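Gripper Comparison, Phase 2: Progress Report for July
Prepared for the Gendora Applied Automation Fund
Project: Clernness bench, Jongate site

Where we are

We are behind, but by less than last time, and we now know why. The short version for anyone reading this between meetings: the simulated trials of the two-finger gripper are finished, the simulated trials of the padded gripper are most of the way there, and the physical arm is still waiting for a cable that De Luca has shipped to us twice and that has reached us no times.

The fund asked in its last letter whether we could state the purpose of the project in one sentence. We are comparing two kinds of gripper on the same two-armed robot, first in simulation and then on hardware, to find out which one a small workshop should buy if it can only buy one. We regret the earlier version, which had four semicolons.

Work completed

The simulated room was rebuilt in the spring. The old one was a gray box with a table in it, and every gripper we tried looked like a genius. The new one has textured walls, furniture, shadows that fall where shadows fall, and clutter on the tabletop. Scores dropped the day we switched over, and the team took this as good news with varying degrees of sincerity.

We logged 2106 grasp attempts in the new room. An attempt counts if the arm leaves its rest position with a target assigned, and it counts even if the arm then spends its whole time allowance considering the matter. The earlier report left those out. We have gone back and put them in, and the earlier success rates should be ignored. We'd also ask that the slide containing them be retired from the fund's website, where it continues to enjoy a happy life.

The controller was changed once during this period. The old version planned the full path before moving and then followed it with great loyalty, including when the target had rolled away. The new one checks its position against the cameras at 13 points along the path and corrects as it goes. It is slower on easy grasps and much less embarrassing on hard ones. We ran both grippers under both controllers, which doubled the computing time and accounts for most of the overspend in the table sent separately.

What we learned about cameras

We had budgeted the cameras as a minor item and they turned into a major one. The body view looks down past the robot's own shell, and a good part of what it reports is the robot. It is useful for knowing where the arms are in relation to each other and poor for anything happening close in. The close view is the opposite: excellent on whatever is between the fingers, and ignorant of the rest of the room.

Our first thought was to trust whichever view was more confident. Both views are always confident. The current rule hands over from the body view to the close view at a fixed distance from the target, and it takes the handover distance from a settings file where a person can find it and change it. This is a dull solution and we recommend it.

Two problems remain. The handover sometimes happens while the arm is turning, and the controller then spends a moment believing that the target has moved sideways. We also see ragged edges on some surfaces in the rendered room, and the edge detector takes a lively interest in them. Smoothing the surfaces would fix the second problem in simulation and leave us with a detector that has never met an ugly edge, so for the moment we are training around it.

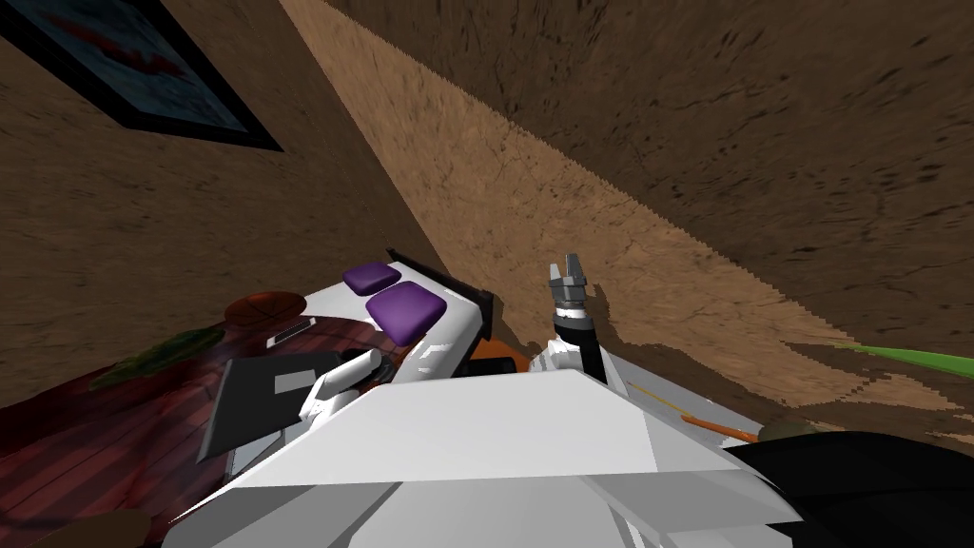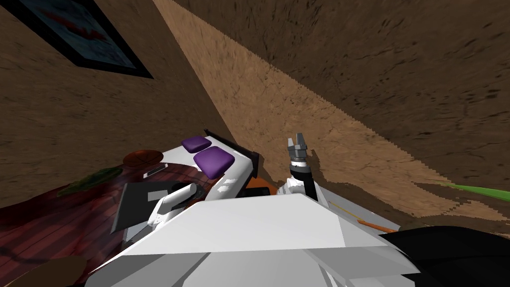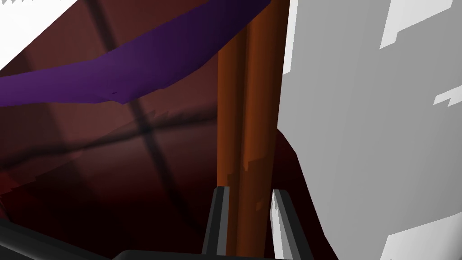
Thin upright targets are the hardest class in the test set, and they are where the choice of gripper starts to matter. The two-finger gripper has to arrive with a finger on each side before it closes, and small errors in the approach are enough to put one of them into the target. In the close view the orange-brown pole stands in the gap between the open fingers, and this is the position we now treat as a checkpoint: the controller must hold it before any closing command is allowed through. Adding the checkpoint removed 19 of the failures we had been listing as "other," a category that had grown large enough to need its own meeting. The padded gripper asks for less precision on the way in, but its purple pads are broad compared with the two short prongs on the other arm, and they need clear space around the target. On a crowded tabletop they do not always get it.

We are not ready to name a winner. Where things are tightly packed, the narrow fingers are ahead. On round targets with room around them, the pads are ahead. A workshop that handles both kinds of part will want us to say something firmer than that by the end of the project, and so will we.

Hardware

The arm is bolted down at Jongate and powers up. It has moved under manual control. It has not moved under ours, for want of the cable mentioned at the top of this report. De Luca now proposes to send a third one by a different carrier. In the meantime we have written the safety checks, tested the stop button more often than any other part of the system, and argued at length about the height of the table.

The physical pads arrived stiffer than the ones we had modeled. We measured the difference and put the new value into the simulation, and the padded trials run before that change are being repeated. This is why that half of the comparison is unfinished.

Spending

Computing is over budget for the reason given above. Travel is under budget, as the site visit was postponed until there was something to visit. We ask the fund's permission to move the unspent travel money across to computing. The form for this is attached, along with the form requesting the form.

Next period

Repeat the padded gripper trials with the corrected stiffness.

Fix the handover during turns, or forbid turning during the handover, whichever proves less painful.

Run the thin upright targets on the real arm, using the same checkpoint and the same time allowance as in simulation.

Send the fund a single results table covering both grippers and both controllers, with every attempt counted, including the thoughtful ones.

If the cable has not come by the next report, we will say so in the first line and keep the rest short.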